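Ticket: Dishwasher stops mid-cycle, water left in the bottom
Status: Closed
Opened by: Normand Gagnon
Product: Jirham built-under dishwasher, Hopkin series

First entry

Hi there! I've been going around in circles with this dishwasher since the start of August and my wife says I should write it all down in one place before I lose my mind, so here goes. The machine fills fine, washes fine for a while (I can hear the arms going), and then somewhere in the middle it just quits. Three beeps, the little faucet light blinks, and when I open the door there's a puddle of gray water over the filter. If I hit Cancel it will try to drain, hum for a bit, and give up.

Things I've done so far, so you don't have to ask me to do them again:

Pulled the filter and cleaned it with an old toothbrush. It wasn't that bad, a few lemon seeds and the corner of a label off a jam jar.

Ran it empty on the short cycle. Same thing.

Ran it empty on the long cycle with a cup of vinegar on the top rack, which my brother-in-law swears by. Same thing, and the kitchen smelled like a pickle.

Turned it off at the breaker overnight. It ran one full cycle the next morning and I got all excited, and then it quit again after supper.

We're on the Brencombe side of town, if that matters for the water. It's pretty hard out here.

Reply from Karkimbridge Appliance Support

Thanks for the detailed notes. Three beeps with the faucet light on this series is a drain timeout. The control waits for the water level to drop, and when it doesn't drop in time it stops the cycle. Please check the drain hose for kinks behind the unit, and check where it connects under the sink. Was a garbage disposal installed or replaced recently?

Second entry

No new disposal, same one we've had since we moved in. But I did get down there with a flashlight, and let me tell you, I'm too old to be lying on my back in a sink cabinet. I had to take out everything first. You know how it is under a sink -- half a bottle of every cleaner ever sold, and a bag full of other bags.

The hose goes up, loops over a hook at the top of the cabinet, and comes back down to the disposal. No kinks that I could find. I took the clamp off at the disposal end and there was a ring of black gunk in the connector, so I scraped that out and was feeling pretty proud of myself. Put it all back, ran a load. It got further than before! I timed it with the stove clock and it went 80 minutes, where it had been quitting at 30. Then three beeps. So I guess the gunk was part of it but not all of it.

One thing I noticed, and maybe it's nothing: when it's trying to drain, the hum changes. It starts low, goes up for a second, and drops back down. It never used to do that.

Reply from Karkimbridge Appliance Support

That change in pitch is useful to know. It can mean the pump is spinning without moving much water, either from a partial blockage at the impeller or a check valve that isn't opening all the way. On the Hopkin series you can reach both from inside the tub. Turn off power at the breaker, bail and sponge out the water, remove the filter, and look for a small gray cover held on by one screw at the right side of the sump. Under it is the impeller. It should turn by hand with a slightly jerky feel. Please watch for broken glass.

Third entry

OK, so I found the gray cover. The screw is a star shape and of course I had every size but that one, so that was a trip to the hardware store, and then I stood there chatting with a fellow about gutters for half the morning.

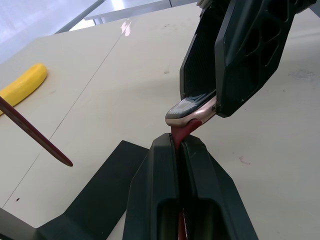 Got the cover off after lunch. The impeller turned, and it did have that jerky feel you mentioned, but every time it came around to the same spot it sort of caught. I poked in there with a bent piece of wire and came up with a toothpick. A whole one! Wedged in sideways. We had company over in July and I made those little sausages, so I've got nobody to blame but myself.

I also had a look at the check valve while I was in there. It's a rubber flap and it was stiff, with white crust along one side, which I'm guessing is our lovely water. I soaked a rag in vinegar (see, the vinegar came in handy after all) and held it against the crust until it softened up, and then most of it wiped off. The flap moves now but it doesn't sit quite flat when it closes. Should I be worried about that?

Put it back together, restored power, ran the long cycle. It went the whole way, 147 minutes by the stove clock, and the bottom was clear when I opened the door. I called my wife in to look at it. She was less thrilled than I was.

Reply from Karkimbridge Appliance Support

Good find. Toothpicks are one of the most common things to turn up there. A valve flap that doesn't seat flat will let some dirty water run back into the tub between cycles. You may see a little water around the filter in the morning, or notice a smell. The flap is sold separately and goes in through the same opening. Would you like us to send one out?

Fourth entry

Yes please, send the flap. I checked first thing this morning before coffee and there was a bit of water back in there, just like you said. Not a lot, I got it with one sponge. Dishes are coming out clean, though, and it has run 5 loads in a row without a beep.

While I've got you -- is there any point in using the salt compartment? I never have. I thought it was for some other model and I've been ignoring the light for years.

Reply from Karkimbridge Appliance Support

The flap is on its way to the address on your account. And yes, with hard water please use the salt. Fill the compartment with dishwasher salt only (table salt has additives that can clog the softener), wipe up any spills, and run a rinse right after. The light should go out within a few cycles.

Fifth entry

Flap came, flap's in. It took me longer to find my reading glasses than to swap it. Tub was dry this morning, salt's in, and the light went out after the second load. I kept the old flap in a baggie in case you want it back, otherwise it's going in the trash. You can close this one. Thanks for being patient with me!

Reply from Karkimbridge Appliance Support

No need to return the old part. Closing the ticket. If the three beeps come back, reply to this message and it will reopen.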